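The engineer who runs the water lab at Vevgate has tested household supply lines for 17 years. Hardness, she says, is mostly a matter of geology.
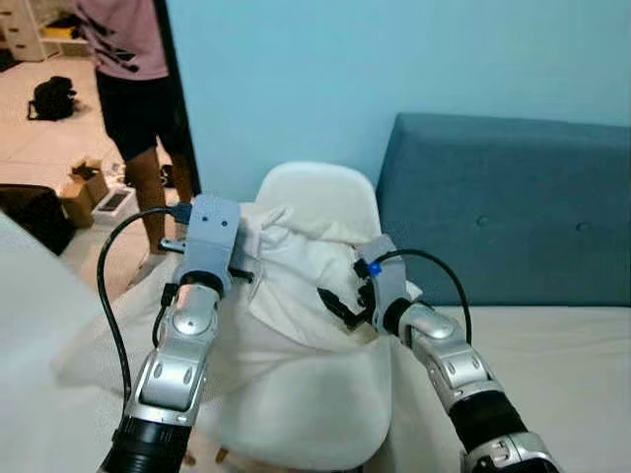 Does boiling remove it? "Only the carbonate part. Sulfate stays in solution."

Samples from Fleltley are read at 10 in the morning, each 500 milliliters.

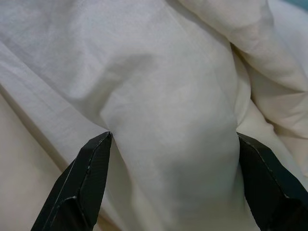 Sampling

"Run the cold tap for 4 minutes," she says.
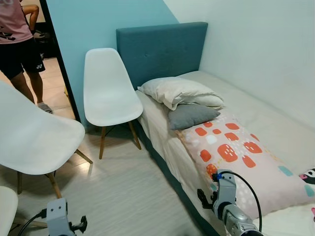

The bottle is then filled to the neck and capped.

"Label it before filling."
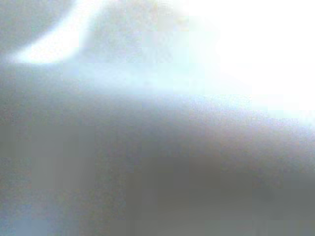
Bottles go out on Friday.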